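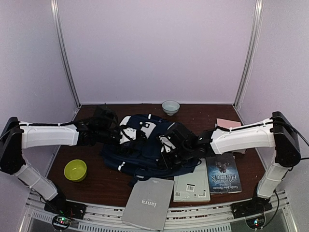 Según Trinidad Cisternas, la pregunta de si las máquinas ya hacen las tareas de casa está mal planteada mientras no se diga qué tarea, en cuánto tiempo y con qué tasa de fallo admisible. Wenceslao Toledo parte de la misma objeción y llega a una conclusión algo más severa: hoy ninguna tarea doméstica que incluya tela y cremalleras está resuelta en el sentido en que lo está un lavavajillas.

Los dos trabajan en Pralwood, en la nave de Maldonado, con un programa de manipulación que internamente se llama Ema. La tarea de este trimestre es preparar una mochila escolar: colocarla, localizar la abertura, abrirla, meter los libros y cerrarla. Hablamos con ellos en agosto, por la tarde.

«Con un objeto rígido, el modelo geométrico sigue siendo válido después de tocarlo», explica Cisternas. «Una mochila vacía cambia de forma en cada contacto. El plan calculado antes del primer agarre ya no sirve para el segundo».

El registro acumulado hasta julio recoge 2597 intentos. De ellos, 403 completaron la secuencia sin intervención humana. Toledo pide no leer la cifra como un porcentaje de capacidad, porque mezcla versiones del controlador y posiciones iniciales de dificultad muy distinta. «El dato útil es dónde se detiene», dice. «Casi siempre en la cremallera, o en el paso anterior, cuando un brazo tiene que tensar la tela mientras el otro busca el tirador».

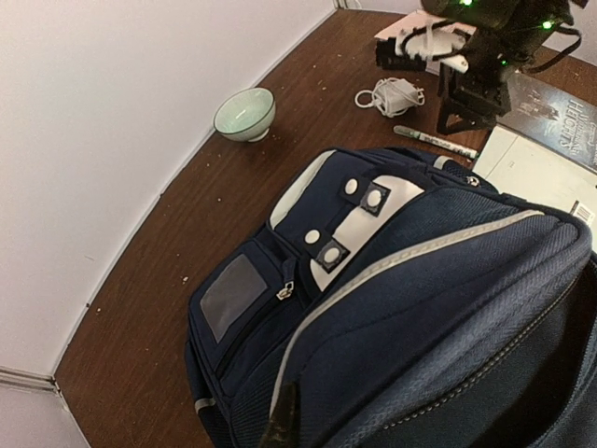 ¿Cuándo podrá una familia comprar un aparato que haga esto? Toledo no da fecha, y sostiene que antes llegará a talleres y almacenes, donde alguien puede fijar la posición de entrada y retirar la pieza fallida.

El tirador es pequeño, gira sobre su eje y suele quedar tapado por la propia pinza en el momento del cierre. El equipo ha ensayado 2 estrategias: acercarse desde arriba con la tela ya tensada o arrastrar la yema por la costura hasta notar resistencia. La segunda es más lenta y falla menos.

En Somholm, el otro centro de la empresa, se prueba el mismo controlador con sacos de envío, sin libros y con cierre adhesivo. Allí los resultados son mejores. Cisternas lo atribuye al cierre —«una solapa perdona varios centímetros de error»— y descarta que haya diferencias en el software.

Queda la cuestión del tiempo. Una persona prepara la mochila en menos de un minuto; el sistema dispone de 3 y a menudo los agota. Para Toledo, el plazo importa poco si la máquina trabaja de noche y avisa cuando se atasca. Cisternas discrepa: un aviso a medianoche por una cremallera trabada es, a efectos prácticos, una tarea sin hacer.

La próxima serie mantendrá la mochila y variará el tamaño de los libros.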